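Workshop Tips: Setting Up a Gravity-Flow Rack for a Small Gripper Arm

Updated 3rd July

These notes cover the bin rack on the Seltby bench build. They apply to any shared workshop where an arm picks from roller tracks and people refill from the back.

Slope. Set the slope with the bin you intend to use, loaded as lightly as it will ever be. A full bin rolls on almost any angle; an empty one stalls. Start at 6 degrees and lower the rear crossbeam until an empty bin just fails to start by itself, then go back up one hole.

Track spacing. Each bin needs support under both long edges. Measure across the underside, not the rim, as most molded bins taper. Leave 2 mm of side play. Tighter than that and the bin binds when it is pushed in crooked.

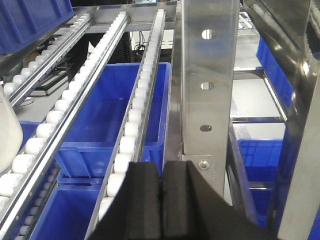
Gripper at the lower end of a roller track, blue bins on the levels beneath.

Approach height. Teach the approach point above the rollers and come down in a straight line. A sideways move at roller height will catch a finger on the rail sooner or later. On the Namitz controller we keep a separate slow zone covering the front of every track. Enter it at quarter speed until the whole cycle has been run empty.

Uprights and bolts. Slotted uprights make adjustment easy and also let things creep. Tighten the bracket bolts with the rack loaded, draw a paint-pen line across each bolt head and bracket, and check the lines when you wipe the rack down. If a line has shifted, re-teach the pick points on that level.

Reflections. Polished steel gives false edges to a wrist camera. Turn down the overhead light before changing the exposure. If that is not enough, put matte tape on the faces nearest the pick.

Rollers. Spin each one by hand. A roller that stops at once has grit on the axle. Brush it out dry. Oil collects sawdust and will be worse in a month. Ours are due a full cleaning every 1000 cycles, or each January if the rack has been idle.

Refilling. Pause the arm first. The Donnelly interlock stops motion when the rear gate opens, but it does not clear the queued move, so cancel the job at the panel before restarting.

Cut list and hole pattern: see the Grindavura rack page.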